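I've had the Jutus teaching kit on the bench at Sokercombe since the start of August, and I promised a few people on the forum I'd write it up properly once I'd stopped swearing at it. So, the proper write-up! If you only want the short version: the hand controllers are lovely, the software is fine until you want to throw something away, and the wrist cameras need more help with lighting than the leaflet lets on.

For anyone new to this, the kit is the teaching half of a two-arm setup. You bring the arms. What you get in the box is a pair of hand controllers on little jointed stalks, a foot pedal, the camera mounts, and a licence for the recording software. You move the controllers, the arms copy you, and everything gets saved so you can train from it later. There's also a by-hand mode where you let the arm go limp and push it about yourself, and I'll get to that, because I've changed my mind about it twice.

## The job I tried it on

Our job is sorting small electrical bits into bins. It sounds dull and it is dull, and that's exactly why we'd like an arm to do it. Boards, plugs on short leads, wiring harnesses, little modules with a tail of cable hanging off them. Each demo starts with a handful of parts laid out in a tray with a sheet of paper in the bottom, and bins down both sides. I'd done the same job before with the Beneš controllers (the older ones, with the stiff wrists), so I had something to compare against.

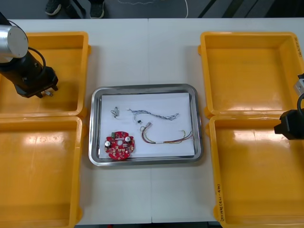
I gave myself a target of 64 good recordings and got 44 of them done in the first two days, which I was rather pleased with. On the Beneš set I'd have been nowhere near that. The difference is nearly all in the wrist. You can roll it with your fingertips and the arm follows without that horrid half-second where you're not sure if it heard you, and so you don't end up overshooting and jabbing the gripper at the table. My shoulders were grateful too.

Rigid things are easy. A board you pinch by the edge, lift, done. Harnesses are where you find out whether a controller is any good, and this one mostly is. You want to take the harness close behind the plug, go up slowly, and let the loose end trail along after. The trigger has a long, soft pull, so you can close the fingers a bit, have a look, close a bit more. I'd have liked some sort of buzz or push-back when the fingers meet something -- there isn't any, and you're going by eye the whole time.

## Going by eye

Which brings me to the camera views. You get one from each wrist on the screen, side by side with the fixed one, and I came to lean on the wrist views far more than I'd expected to. The delay is small enough to forget. The colours are decent.

The trouble is glare. Our bins are glossy yellow plastic, and under the strip lights they bounce everything straight back up at the lens. To you or me it's a shiny bin. To a small camera held right over it, there are great white blobs where the wall ought to be. 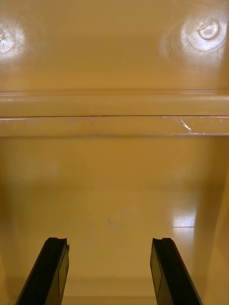

*Left to auto exposure, inside one of the yellow bins. Look at the back wall.*

You can turn the exposure down by hand, and I did, but the setting lives three menus deep and it forgets itself every time you restart. Please, Jutus, put it on the main screen! In the end I tried a few things at my end as well. Turning off the light directly overhead helped a lot. A lamp bounced off the ceiling helped a bit more. Matt bins would probably be the grown-up answer, and I've asked for a quote from the Kalldale place that does our trays.

A fair question is whether it matters, given that the model might learn to cope with the glare anyway. Perhaps it would. But I'm the one doing the demos, and if I can't see a pale plug against a white patch then I dither, and the dithering gets recorded along with everything else. I watched some of mine back and there are stretches where the gripper just hangs there while I squint.

## By-hand mode

First impression: brilliant. You hold down the pedal, the arm goes light, and you walk it through the move as if you were teaching someone to hold a pencil. For setting waypoints, or showing it how far over a bin to go before letting go, I'd use this every time.

Second impression: less brilliant. You can only push one arm about with any care, your own hands get in front of the cameras, and fine work is hopeless. I tried picking up one of the little modules this way, the sort with a thin cable and a plug on the end, and kept nudging it with the fingers before I could close them. With the controllers I had it in a couple of goes.

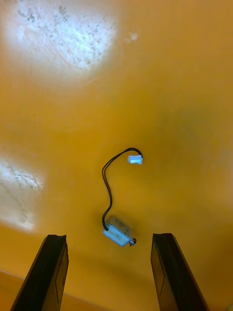
## Saving, binning, and the bit that annoyed me

Recording itself is simple. Tap the pedal to start, tap it to stop, give it a label. The labels can be anything, and you can set up a list beforehand so you're not typing "harness, left bin" all afternoon.

Deleting a bad take is another matter. You have to stop, leave the recording page, find the take by its time stamp, confirm twice, and go back in. When you're in a rhythm that's maddening, and I know I kept a few poor ones simply out of laziness. A double tap on the pedal for "scrap that" would fix it. The Beneš software, for all its faults, had a big red button for this and I miss it.

Other odds and ends, in no order:

- The pedal slides on a smooth floor. I stuck a bit of rubber mat under mine.
- The controller cables are too short if you like to stand. I do like to stand.
- Exported files opened first time in our own scripts, with the camera views properly lined up. Very happy about that.
- The printed guide is 40 pages and the useful part is the table of trigger settings near the back.
- Setup took me an afternoon, mostly mounting the cameras. The brackets are good and haven't crept.

## Would I buy it again?

Yes, for the controllers. If you're doing anything with cables or floppy parts, go and try a pair before you settle on something cheaper -- the wrist alone sold it to me. If your work is all big square boxes and you only need a few positions taught, by-hand mode on most arms will do you and you can keep your money.

Four stars from me. I'll have another look at the software after the next update, and if the exposure setting has moved I'll come back and change this.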